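Curriculum Notes, July 7, 2008

Changes to the unit planning form for grades 6 through 8

The unit planning form has been revised and replaces the version issued last December. Teachers at Keledville and Stellivden should use the new form for all units that begin after the fall break. Units already written on the old form don't have to be moved over unless they are being changed for some other purpose.

The main change is in Section B. The old form asked for a list of activities first and a description of the final assessment at the end. The new form asks for the assessment first. Section B1 is the task as students will receive it, in full. Section B2 is the scoring guide. Section B3 is a sample response written by the teacher at the level that would earn full marks. Activities have moved to Section C, and each one must carry the number of the scoring guide line it prepares students for. An activity with no number can stay in the unit, but it goes under C4 (Other) and its class time is counted separately.

Section A (standards) is shorter. List only the standards that are scored in B2. The old form allowed any number, and several units named more standards than the assessment could measure. Standards that are touched on but not scored may be named in the notes field at the end of the form, which holds 2000 characters.

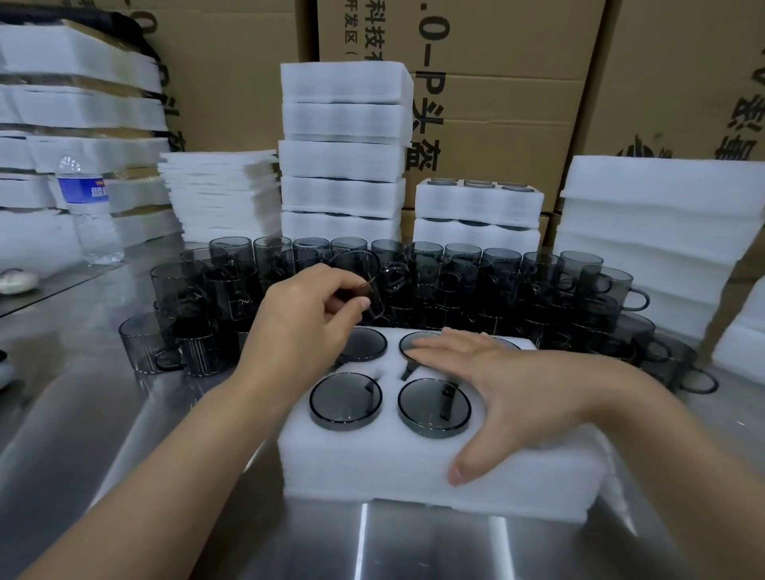 Packing glass mugs into a foam insert.

Section D (texts and materials) now has separate columns for class sets and single copies. Enter the title, the edition, and the room where the set is kept. If a text is to be photocopied, give the page range. Requests for more than 200 pages per student in one unit go to Traian Onu before the unit is submitted, and the form should not be sent in until he has answered.

Length limits

The summary at the top of the form is limited to 50 words. It is the only part of the form that appears in the course listing, so it should name the topic, the main text and the final task. It should not include the standard codes. The online version of the form stops accepting text at the limit and does not give a warning. Summaries pasted in from another program have been losing their last sentence, so check the saved copy.

Pacing

The pacing table in Section E has one row per class period. Write what students will have finished by the end of the period. "Continue essay" is not enough for a row; "body paragraphs drafted, one quotation in each" is. Leave 2 rows blank in every unit for reteaching. Where those rows fall is up to the teacher, but they should come before the final task is given out. Lab periods count as one row even where the schedule shows them as a double.

Shared units

Units taught by more than one teacher need one form, with all names in the header. Differences between sections of the course go in Section F. The Nautiyal reading unit and the Lelel measurement unit have both been entered this way and can be opened from the shared folder as models. Note that the Lelel unit was entered before the B3 field was added, so its sample response is attached at the back.
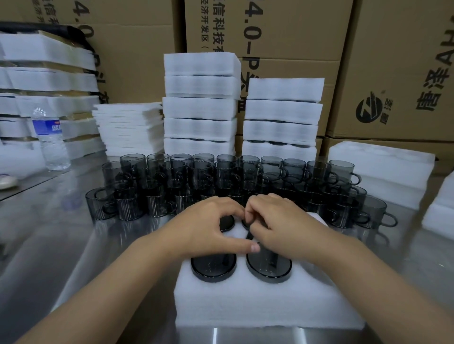
Uldis Raudsepp writes that the order of Section B works well for essays and lab reports but is hard to follow for units that end in a discussion. He asks whether B3 can be left blank in those cases, or whether a list of points a strong speaker would make could stand in for a written response. He would also like the two blank rows to be optional in units shorter than two weeks.

On the first point, a list of points is accepted in B3 for discussions, debates and oral reports. The field can't be left blank. The instructions on page 3 of the form will be corrected to say so. On the second, the rule stays as written for the fall and will be looked at again with the other pacing questions when the first set of units has been taught.

Old forms are still in the archive folder and can be read but not edited. To copy text out of one, open it, select the section, and paste it into the new form as plain text. Tables don't paste correctly and have to be retyped.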